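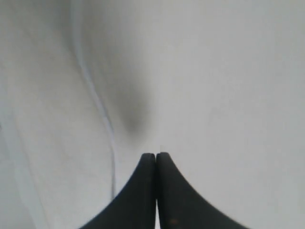

*Last edited: March (export steps redone, old ones were for the previous Orkari menu)*

Quick writeup on making a word deck from stuff you read and listen to. For people already past the tourist phrases, any language. I use Orkari for the cards and Skanero for audio. Other apps are fine, the buttons will have different names.

You need:

- one text or podcast you'd want even in English
- Orkari (free version ok)
- Skanero, or any player that can slow audio and loop a bit of it
- a frequency list. Yeom has them for most big languages
- 30 minutes a day. Same time of day if you can

## 1. Check where you are first

Open the Yeom list for your language, top 1000. Scroll. Cross out every word you could explain without thinking. Be strict. If you had to squint at it, it stays.

More than half still there? Do those first, skip the rest of this page for now, come back later. Mining from real texts is miserable when you're looking up every second word.

Less than half left: good, carry on. The leftovers go in the deck too but mixed in with the rest, see step 3.

## 2. Collect sentences, not words

Read or listen for 15 minutes. No dictionary. Mark a sentence when:

- you got all of it except one word
- you got every word and still don't know what it means (these are gold, usually an idiom or a preposition doing something weird)

Two unknown words in the sentence, leave it. It'll turn up again somewhere easier.

Stop at ten sentences. Really stop. I used to grab forty on a Monday and hate the deck by the end of the week.

For audio: in Skanero hold the bookmark button, it saves the last few seconds. Don't stop the episode to write things down, you lose the thread. Go back through the bookmarks after.
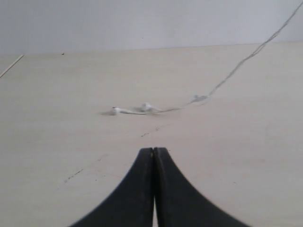
*Black gripper, fingers pressed together.*

## 3. Make the cards

Now the other 15 minutes. In Orkari:

1. New deck, name it by language only. No subdecks for food / travel / work. You'll spend your life sorting.
2. Paste the whole sentence on the front. Bold the one word.
3. Back: short meaning in English, as it is used *in that sentence*. Not all six meanings from the dictionary.
4. If it came from audio, attach the clip to the front and hide the text. Setting is under Card > Show text on tap.
5. Tag it with the source. One tag. Helps when you remember "that thing from the cooking podcast" but not the word.

For the meaning I use Plutard, mostly for the example sentences. It's slow on a phone. If Plutard gives you two meanings that both seem to fit, keep the sentence and ask someone who speaks it, dont guess. A wrong card is hard to get rid of, you've drilled it by then.

Gender, plural, verb pattern, whatever your language cares about: small text on the back, same place every time. Don't make separate cards for it.

Yeom leftovers from step 1: add two a day, but find a real sentence for each. Bare word on a card with a bare word on the back does nothing for me. Maybe you're different.
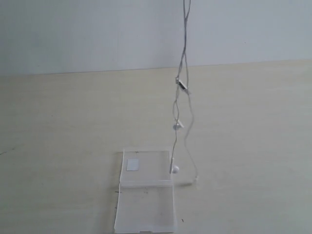 ## 4. Reviews

Reviews before new cards. Always.

- Set new cards to 10 a day. Orkari's default is higher, Settings > Limits.
- Two buttons only: knew it / didn't. Turn off the other two. The "hard" button is where I go to lie to myself.
- Say the sentence out loud before flipping. Mumbling counts.
- Same card wrong five times in a row, delete it. Yes delete. Find the word in another sentence later.

Missed a few days? Set new cards to zero, do whatever reviews fit into your normal time, quit when the timer goes. Don't try to clear the pile in one evening. It goes down by itself in a week or so once nothing new is coming in.

## 5. Go back to the source

The step people skip. Once a week, reread or relisten to the thing you mined. No cards, no marking. You'll hear the words you drilled go by at normal speed and that does more than another round of flipping.

With audio do it like this: first pass at 0.8 speed in Skanero, second pass at full speed. If a bit is still mush, loop just that bit and talk along with it. Voices overlapping a little is fine. You're copying the rhythm, let the individual sounds sort themselves out.

## 6. Back up and prune

Every month:

- Orkari > Deck > Export > With media. Without media you loose the audio clips, found that out the hard way.
- Sort by oldest interval. Anything you've known for ages, suspend it.
- Check for duplicates. Same word, different sentence is ok. Same sentence twice isn't.

My deck is at 1452 cards right now and I've stopped adding every day. Plan is to let it run up to 3000 and then just read. If you're learning something close to a language you already speak you'll probably want to stop a lot sooner.

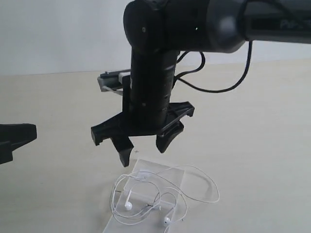 *Robot arm over the table, little green light on.*

## Problems

**Cards import with the accents broken.** Save the file as UTF-8 before importing. Spreadsheet programs like to change it back when you save again.

**Skanero bookmark starts too late.** Settings > Bookmark length, make it longer. Slow talkers need more.

**I know the card but can't use the word in conversation.** Normal. Take three cards from today's reviews and write one line each, your own sentence, about your own day. Get it corrected if you can.

**Two languages at once?** Separate decks, and different times of day. I do one at breakfast and the other after work. Back to back they bleed into each other, espcially if they're related.

Still to do: the section on languages with a different script. Typing setup needs its own page.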